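Shelving and storage walk-round, back room
Checked by: Rocío Henríquez
Date: Fri 24 August

Okay, my turn on the sheet again! Ruth Garside did it in June and her notes were very tidy, so apologies in advance for mine.

1. Feet and uprights
OK. I got down on the carpet and pushed on each upright (my knees did not thank me). No wobble. Foot plates sit flat as far as I can tell.

2. Top shelf
OK. Wiped it while I was there. Please keep drinks off it, the shiny blue gets slippery when it's wet.

3. Bins and crates on the lower shelf
OK, with a comment. Stacks are three high, which is our limit, so please don't go to four even if it looks like it'll fit. There's a red cloth scrunched up in the open blue crate. If it's yours, Bảo, fold it or take it home!
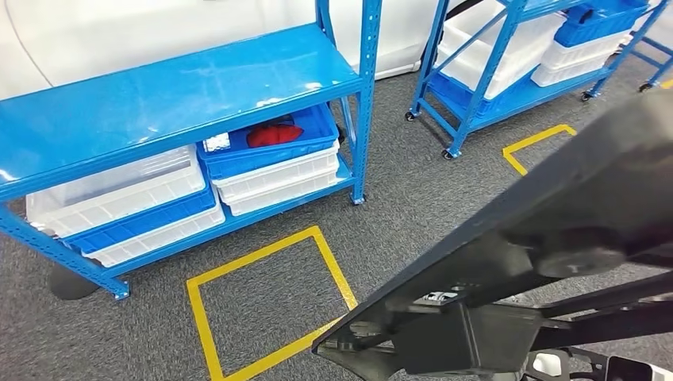
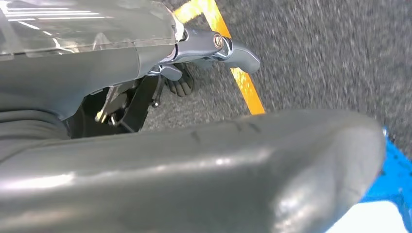 4. Cables
Needs a look. I'd like the loose ones clipped up higher before somebody hooks one with a bin. Sibel Aksoy says she has clips left over from the Erska job and can do it in an afternoon.

5. Floor and walkway
OK. Carpet's flat, no lifted edges that I could catch with my shoe. Keep the stretch by the shelves clear, and that includes your backpack for "just 2 minutes."

6. Labels
Not done. Mỹ Khúc has the label maker and I keep forgetting to ask for it. Carrying this one over from Ruth's sheet, sorry Ruth.

7. Load sign
Missing. I've asked Gosen for a new one and they haven't answered yet, will call Monday.

Still open: 4, 6 and 7. Sheet goes back in the folder by the door.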